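Chapter 6
Planning Through Contact: Doors, Drawers, and Other Jointed Objects

6.1 Why doors come first
6.2 Modeling a jointed object
6.3 Estimating the joint from motion
6.4 Constrained motion of the arm and base
6.5 The door task as a state machine
6.6 Testing in simulation
Exercises

The planners of Chapters 4 and 5 treat the world as a set of fixed shapes. The robot moves, the shapes do not, and a path is valid if no part of the robot overlaps any part of the world. A door breaks this assumption. Its shape is known, but its position depends on one number, the hinge angle, and the robot is expected to change that number on purpose. A path that was blocked at the start of the task may be free halfway through it, and the robot must touch the obstacle to make this happen.

This chapter extends the planning problem to objects with one or two internal joints. Readers should be comfortable with the frame notation of Section 2.3 and with the sampling planners of Section 4.4. The contact force model from Chapter 5 is used only in Section 6.4 and can be reviewed when needed.

6.1 Why doors come first

A hinged door is the simplest jointed object that still causes most of the trouble found in the harder ones. It has one main joint with a fixed axis. It has a handle, which often adds a second joint and a latch. It is wide compared with the reach of a typical arm, so the base has to move while the hand holds on. Finally, the door and the robot compete for the same floor space: a door that opens toward the robot sweeps through the area where the robot would like to stand.

We write the state of the door as a pair (q, h), where q is the hinge angle and h is the handle angle. The door is closed at q = 0. The latch is modeled as a condition on h: while q = 0, the hinge is locked unless h is greater than a release angle h_r. Once q is greater than a small value, the latch has no further effect until the door is closed again. The full state of the planning problem is then the robot configuration together with (q, h).

This looks like two extra dimensions. During most of the task, however, the hand is fixed to the handle, and the hand pose is a known function of q and h. The robot and the door form a closed chain. The set of valid states is a thin surface inside the full space, and a planner that draws samples at random will almost never land on it. Section 6.4 gives two ways to handle this: projecting each sample onto the surface, and sampling the door state first and then solving for the arm.
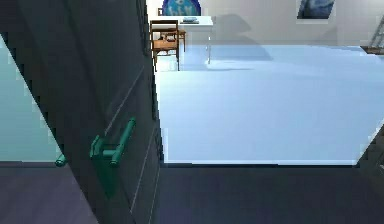

The perception side of the problem has a similar structure. The planner needs the hinge axis, the door width, the handle pose, and the current value of q. Of these, only q and the handle pose change during the task, and both can be computed once the axis is known. An error in the axis is therefore more harmful than an error of the same size in q. A poor estimate of q is corrected by the next measurement. A poor estimate of the axis sends the hand along the wrong arc, and the force at the handle grows steadily until the grip slips or the controller stops the motion.

Estimating the axis from one view is possible when the vertical edges of the door leaf can be found. It is less reliable when the leaf is dark and smooth, when the hinge side lies outside the view, or when a wall beyond the opening is mistaken for part of the leaf. Section 6.3 takes a different approach. The robot makes a first guess from the image, moves the door a short distance under low stiffness, and fits an arc to the recorded hand positions. The fit is then repeated as the motion continues.

6.1.1 The running example

The same example is used throughout the chapter. A mobile base with a single arm must pass from one room into another through a doorway closed by one hinged leaf with a lever handle. The software is Arudora, the small planning library introduced in Chapter 1, and the simulated rooms come from the Bangera scene set. Each scene fixes the room layout, the floor and wall colors, the furniture, and the door model. The hinge friction, release angle, and starting pose of the base are drawn at random for each run.

The task is divided into 5 phases:

APPROACH. Drive to a pose from which the handle can be reached.
GRASP. Move the hand to the handle and close it.
UNLATCH. Turn the handle until h > h_r.
SWING. Move the door to a target angle q_t while holding the handle or pushing the leaf.
PASS. Drive through the opening without touching the leaf or the frame.

Each phase has an entry condition, an exit condition, and a time limit. The conditions are stated in terms of measured quantities only. A phase must not end on the grounds that its commands have all been sent. This rule was stated for grasping in Section 5.2 and applies here with greater force, for the reason that a SWING phase started against a locked latch loads the arm heavily within a fraction of a second.

The choice of q_t links the last two phases. A small value shortens SWING but leaves a narrow gap for PASS. A large value may be out of reach from any base pose that is free of collision. The default planner in Arudora searches over q_t in steps of 6 degrees and keeps the smallest value for which a PASS path exists. The search assumes that the door stays where it was left. Doors with a closing spring violate this assumption and are treated in Section 6.5, where the robot holds the leaf with its arm while the base moves.

6.1.2 What the camera contributes

The base in the running example carries one forward camera, and the arm carries none. During SWING, the leaf can fill a large part of the view and hide the room behind it. The map of the far room is therefore incomplete when the PASS path is first requested. Two policies are compared in this chapter. The first treats unseen space as occupied and asks for a new plan whenever the visible region grows. The second treats unseen space as free but limits the base speed so that the robot can stop inside the region it has seen. The first is easier to verify. The second gives shorter runs in most Bangera scenes, and it fails in a way that Exercise 6.9 asks the reader to find.

Color should be used with care. A handle whose color differs sharply from the leaf is easy to segment, and a detector trained only on such handles will learn the color and ignore the shape. The Dalberg variant of the scene set repaints handles and leaves independently for this purpose. Results reported on a single color scheme should be read as an upper limit.

6.1.3 Data and settings

The experiments in this chapter use 3000 simulated runs unless stated otherwise. The planner is called with a limit of 30 seconds per run, counted over all phases. Runs that exceed the limit are recorded as failures and are not repeated. The settings file for each experiment is named after its section number, and the files are found in the Eltuldale folder of the companion code, release of Mar 24, 2022. Later releases changed the sign of the handle angle for left-hinged doors, and the listings printed here will not run against them without that correction.

6.2 Modeling a jointed object

A jointed object is described by a tree of rigid links. Each link other than the root is attached to its parent by a joint with one degree of freedom, either revolute or prismatic. For the door, the root is the frame, the first link is the leaf, and the second link is the handle. Let T_FL(q) be the pose of the leaf in the frame and T_LH(h) the pose of the handle in the leaf. The pose of the handle in the frame is the product

T_FH(q, h) = T_FL(q) T_LH(h).

If the hand is rigidly attached to the handle by a grasp transform T_HG, then the hand pose is T_FH(q, h) T_HG, and the closed-chain condition requires that this pose match the one given by the forward kinematics of the arm and base.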